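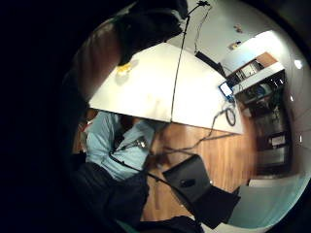
Why do some variable stars get dimmer on a schedule?
In many cases a second star is passing in front of the first one, and it comes back around every orbit to do it again.

3. Picking the eclipsing pairs out of the Triren list

I came to this part of the work thinking it would take me an afternoon, and it ate most of August. The Triren list has 563 stars flagged as variable, and the flag says nothing about why a star varies. Some of them swell and shrink, some have big dark spots that rotate in and out of view, and some (the ones I'm after!) are two stars going around each other nearly edge-on to us.

My first pass was simple. I folded each star's brightness record on its best period and looked at the shape of the curve. A pulsing star usually gives you a rise and a slower fall. A well separated eclipsing pair gives you a mostly flat line with two dips in it, one often deeper than the other. I kept 203 stars after that pass, and I'll admit I was generous, keeping anything with a dip I could half believe in.

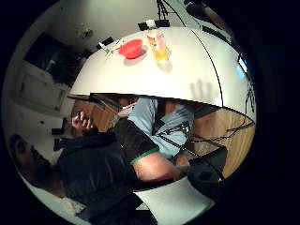 Vol. 4, No. 5

Snædís Bergmann then went through the same folded curves without seeing my picks, and we argued over the ones where we disagreed. Most of those were close pairs, where the stars are pulled into egg shapes and the light never goes flat between eclipses. The curve is so smooth that it can pass for a pulsing star at half the period. Color helps here: a pulsing star changes temperature as it goes, so its color swings along with its brightness, while a close pair of similar stars stays nearly the same color all the way around.

The sketch of the geometry is in Figure 4, with the line of sight running left to right and the tilt of the orbit marked as i. If i is close to 90 degrees you get deep eclipses, and as it drops they get shallower and then vanish.

Halfdan Nørgaard wrote the fitting code, which we call Hamard, and I ran it on everything that survived the argument. It wants a starting guess for the period, and it can get stuck if that guess is off by a factor of two, so I ran each star twice, once at the folded period and once at double. When the two dips came out equal in depth I kept both answers in the table and marked the row with a star. I'd love to settle those rows with spectra, and the requests are in.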